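Oltwood Open Day Recordings

Short recordings made with a hand-held gripper during the November open day in Oltwood. Visitors tried the tool in furnished rooms after a short demonstration by the Brekke group.

Contents

1231 clips in 2 folders:
demo/ - clips by Brekke staff
visitors/ - clips by people who came on the day

Each clip is one attempt at one task. Visitors had 70 seconds per attempt and could stop early. Failed attempts are kept and marked "fail" in labels.csv.

Bedroom tasks

Paper cups and tissues were handled on top of the bed. The floral sheet was left on for all bedroom clips, so expect a busy background close to the blue pads. Start positions vary from clip to clip, and the cup may be upright or upside down.

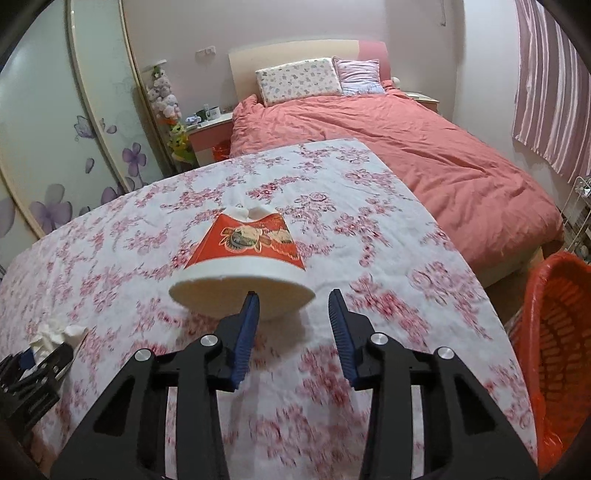

Known problems

- Straight edges bend toward the sides of the picture. No correction has been applied.
- In 40 visitor clips the task name was entered late. Check the label before using them.
- Sound was removed from every file. Spoken instructions are lost.
- The Sunday afternoon clips have no operator number.

Loading

Unpack both folders into the same directory and run the Grisia reader on labels.csv. Older versions of the reader skip the visitors folder without a warning.

Contact

Send label corrections to the Sokilia project desk with the clip number and the line from labels.csv.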